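Filed under: Robotics Club, Build Diary, Long Reads

Last updated: November

Well, I promised a few of you that I'd write up how things are going with the club, and then I kept putting it off because every time I sat down there was something new to add. So this one is going to be long, and it wanders a bit, and you may want to put the kettle on first.

For anyone who's new (hello!), I help out with the student robotics club at Vileck, which is a small technical college with a very big heating bill. I don't teach there. I used to fix sewing machines and then copiers, and four years ago Lucian Roman, who runs the club, asked whether I'd come in for an evening and show the students how to crimp a connector properly. I came in for that evening and I have been going ever since. My wife says I was recruited with a sandwich, and there is some truth in that.

We have 12 students this year, a nice mix of first years and people who really ought to be writing their final reports. The project is the humanoid. It walks, it stands, it has two arms, and since the spring it has had proper hands with fingers. The students named it Gridier, after a misprint on a parts invoice, and the name stuck so firmly that I caught myself using it in an email to a supplier.

What we're working toward

The Tivgate student meet is coming up, and the task this time is called the walk-and-handle. The robot has to walk a short course, stop, reach down, pick something up, and carry on to a second mark without dropping it or falling over. It sounds like nothing when you write it out like that. I have carried a laundry basket up the stairs while talking on the phone, and I never once gave a thought to where my knees were.

A robot has to give a thought to where its knees are all the time. When the arm goes out, the weight goes with it, and the legs have to make up for it, and if the legs are a little late then the whole thing starts to lean. Grigore Cârstea, who is in his third year and looks after the walking, has spent most of the fall on that lean. He has a notebook full of little drawings of feet. Some of them are really quite lovely and I've told him he should frame one.

Then there's the hand. Lăcrămioara Costache took over the fingers from a student who graduated, and I think she inherited a bit of a mess, though she's too polite to put it that way. Half the cables weren't labeled. The other half were labeled in a kind of private shorthand. She spent the first few weeks just sorting out which wire moved what, and she made a big chart on the back of an old poster, and now the chart hangs by the door and everybody uses it, me included.

The evening with the carpet

Up until this month we'd done nearly all our walking on the hard floor in the lab. It's smooth and level and the robot likes it. But the rules for the meet say the course may be laid on carpet, and Mircea Manole (second year, very organized, will run a company someday) said out loud what the rest of us were trying not to think about. So we've been practicing on carpet.

Oh, carpet. I had no idea there was so much to know about it! It gives a little under the foot, so the foot arrives slightly later than the program expects. It grips, so a toe that would slide on the lab floor catches. Grigore had set the foot lift quite low to save on motor heat, and on carpet that low lift meant a lot of stumbling. On the first evening we had 40 attempts written down in the log and I won't tell you how many of them got to the second mark, except to say that I could have counted them on my fingers and still held my tea.

We changed a few things. The feet come up higher now. The steps are shorter. Grigore also put in a small pause after each footfall, which makes the walk look rather thoughtful, like a heron. It costs us time on the course, but we aren't going to win on speed anyway, and I'd much prefer to see it arrive.

The other thing we've been doing is looking at everything from the hand's point of view. There's a small camera down at the wrist, and Lăcrămioara uses it to check how the fingers are hanging before a reach. At rest they ought to be more or less in a row. If one of them is sitting too far out, the grip goes crooked, and a crooked grip on a moving robot is how you end up with things on the floor. She goes through the pictures with a ruler on the screen, and I mean a real ruler, the clear plastic kind.

I'll admit I've grown very fond of the wrist pictures. You get the fingertips pointing straight down at the stripes of the carpet, with a black shoe over to the side, and it's all a bit blurry and tilted, and yet you can see at a glance that the row isn't quite even. The one on the left leans out some and the one on the right tips the other way.
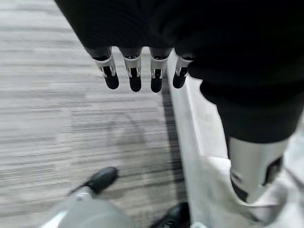 The sleeve question

I should say something about the black fabric, because it has taken up more of my evenings than any other single part and I'm a little proud of it. When the new hands came, the wiring at the back of them was all exposed, and it snagged. It snagged on chair arms, on the edge of the bench, and once on Lucian's cardigan. I said I'd sew something.

My first try was too stiff. I used a heavy cloth I had at home, and the hand couldn't bend properly at the wrist, and the motors complained. My second try was too loose and bunched up over the joints. The cloth we have now is a soft stretchy one that Senga Purves gave me from her own sewing box (she runs the costume room down the hall, and she has been wonderfully generous with scraps). It wrinkles a bit, but it moves with the hand, and the finger joints stay clear of it for the most part. I'd still like to take in the edge on the one side where it sits right up against the end finger. That'll be a job for a quiet evening with good light.

If you're covering a robot hand yourself, which I realize is not most of you, I'd pass on two bits of advice. Cut the pattern with the hand in its most bent position, and put the seam on the outside of the wrist where nothing rubs. And buy more thread than you think you need. I went through a whole spool on unpicking alone.

Things that went wrong

A battery lead worked itself halfway out during a walk and we spent an hour blaming the software. I'm sorry to say I was the loudest one blaming the software.

The log went missing for a day. It was under the pizza boxes.

One of the first years, who I won't name because he was so mortified, loaded the old walking settings by mistake, and Gridier set off across the carpet with its toes dragging and went down on one knee like it was proposing. The safety line caught the rest of it. We all had a good laugh and then we put the old settings in a folder with a very clear name.

Then there was the bill. We had a grant from Ciobanu, a local firm that makes pump housings, and it was a kind and generous grant, and we have now spent over 969 of it on finger parts. Mircea keeps the spreadsheet. He sent it round with that line in red and no comment whatsoever, and I have to say the silence was very effective. We're repairing joints from now on and buying new ones only when the old one really won't go back together.

What I like about all this

People ask me why I spend my evenings there, at my age, with my back. I like the moment when somebody who has been stuck on a thing for a week goes quiet and starts typing faster. I like how the students talk to the robot - "come on, come on, foot up" - when they know perfectly well it can't hear them. I like that Lăcrămioara, who hardly spoke in her first year, now stops the whole room when she wants to look at a finger, and everyone just waits until she's done.

I also like locking up with Lucian afterward and standing in the parking lot talking over the evening. He thinks we should try a heavier object next. I think we should get the light one right. We've been having this same discussion for three weeks and neither of us has budged, and I expect we'll still be having it on the drive to Tivgate.

On the list for next time: the end finger needs its spring checked, Grigore wants to try a wider stance when the arm goes out, and I've got that sleeve edge to take in. Somebody also needs to bring a better broom, as the carpet sheds and the fluff gets into everything.

I'll write again once we've had a go at the full course from start to finish. If anyone has a good source for thin stretchy black cloth that doesn't pick up lint, please do leave me a note, I'm down to my last piece!

12 comments
2 shares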